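Unit 2: Sorting by Color

Sorting looks like child's play, and that's why I love starting with it! Give each group one tray per category and agree on the rule out loud before any piece moves.
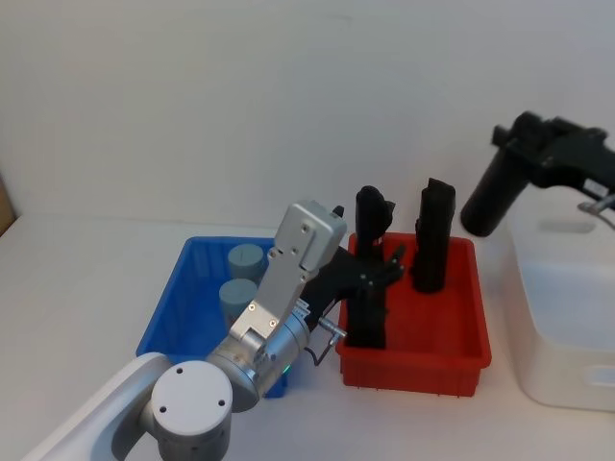
Fig. 11. Gray cylinders in the blue tray, black pieces in the red.

Now try a second rule, height maybe, and see which pieces change trays (some won't!). Write both rules on your Hultamier sheet and read page 126 before September.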